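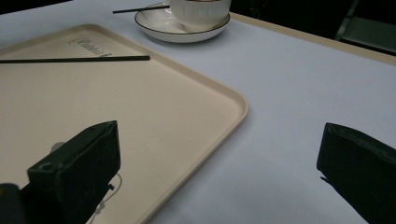

4. Laying a tray place

Once the cloth is down and pulled straight (see section 3), you can get on with the part everybody enjoys. A tray place is one person's whole meal, set out so that it can be carried in and eaten from without anything needing to be shuffled about. It's quick to learn, it looks lovely on a plain cloth, and after a few goes your hands will do it by themselves.

The instructions are written for the Benmont starter set, but any cafeteria-style tray with a raised rim and rounded corners will do just as well. So will your own cups and saucers. Mixing is very welcome! Tamsin Szabo, who drew up the first version of this guide for the Dutdale supper club, never owned two matching saucers in her life and her tables were a delight.

4.1 What you need for each place

One tray, clean and dry
One cup and its saucer
One pair of chopsticks
One rice bowl and one side dish (section 5)
A folded napkin
A soft cloth for wiping rims

Note: If your trays have a name or a pattern printed on them, look for it before you start. It tells you which way up the tray goes, and you'll want them all facing the same way down a long table.

4.2 Placing the tray

1. Stand where the guest will sit. It's much easier to judge the spacing from there than from across the table.

2. Hold the tray by its short sides and lower it flat. Try not to let a corner land first, as it can drag the cloth and leave a crease that runs the whole length of the table (you will then see nothing else all evening).

3. Slide your hand under the cloth at the table edge and smooth it back towards you.

4. Leave a gap of 4 cm between the tray and the edge of the table. Two fingers' width is near enough if there's no ruler handy.

5. Check that the tray doesn't rock. If it does, the cloth has bunched underneath. Lift the tray straight up, smooth, and set it down again.

Caution: Never push a loaded tray across a cloth. Lift it, even if you only want to move it the tiniest bit.

4.3 Cup and saucer

The cup can stand on the tray or beside it. We like it beside the tray, at the far right, when there's soup or a second dish coming, and on the tray when the meal is small. Try both and see what suits your table.

1. Set the saucer down by itself first. A saucer with a dark line round the rim looks especially smart against a pale cloth, so do give it a bit of space.

2. Put the cup in the middle of the saucer. Ribbed cups have a nice grip and are kind to cold hands, but they do hold on to tea stains in the grooves. Run a damp cloth up and down the ribs before laying.

3. Turn any handle to the right, or to the left for a left-handed guest.

4. Leave the cup empty. Tea is poured at the table, from the guest's right.

Caution: Hot tea should come no higher than a finger's width below the lip. If a cup is to be carried on the tray, pour even less than that and carry the saucer separately.

4.4 Chopsticks

Please don't skip this bit, because chopsticks are where a tray place really comes together. They go on last of all.

1. Take the chopsticks out of their sleeve or box and lay the whole lot on the cloth. Pair them up by length before you put any on trays. Black ones in particular all look the same until somebody picks up an odd pair.

2. Run a finger down each stick, feeling for splinters, chips or a bend. Put any doubtful ones aside for stirring paint or holding up seedlings.

3. Lay the pair side by side along the near edge of the tray, just inside the rim, tips to the left. For a left-handed guest, tips to the right.

4. Bring the blunt ends level with a light tap of the fingertip.

5. If you're using rests, put the tips on the rest so that they're lifted clear of the tray. Without rests, the napkin folded into a narrow strip does the job beautifully.

Note: Don't worry about the sticks wandering while you're still moving crockery. One across the tray and one over on the saucer is perfectly ordinary halfway through laying. Just gather the pair together before you call people in.

Caution: Round chopsticks roll. Keep them inside the raised rim, and well away from the edge of the table if there are small children or a hopeful dog about.

4.5 Checking the table

Walk once round the table with your soft cloth in hand. You are looking for:

Trays level with one another and all the same way up
Saucers the same distance from their trays
Chopsticks in pairs, tips all one way
Fingermarks on glossy rims
Crumbs or creases between the places

Then crouch down so your eyes are at table height and look along the row. Anything out of line shows up at once, and it's a very satisfying moment when it all runs true.

4.6 Getting faster

A first place takes most people a few minutes, and that's fine. Lay one place completely, step back, and use it as your pattern for the rest. For a bigger do, it's quicker to go round once for trays, once for saucers, once for cups and once for chopsticks. At the Dutdale harvest supper in September we laid 40 places that way with two people, and still had time to sit down with a biscuit before the doors opened.

4.7 Clearing and storing

1. Take the chopsticks off first and stand them tips up in a tall jug of warm soapy water. Don't leave them to soak overnight.

2. Lift cup and saucer together, then the bowls, then the tray.

3. Wash trays in warm water with a soft sponge. Scouring pads will dull the surface and can take off a printed name in no time.

4. Dry the rims well. Water sits under the lip and drips on the next tray in the stack.

5. Stack trays flat with a sheet of kitchen paper between each one. Stack saucers separately, and don't put cups inside one another, however short of cupboard space you are.

6. Tie chopsticks in their pairs with a loop of cotton before they go back in the box.

Spare cups and saucers for the Benmont set are listed on page 31. If you've bought the larger Demirtaş trays, leave a wider gap at the table edge and follow everything else as written.

Continue to section 5, Bowls and side dishes.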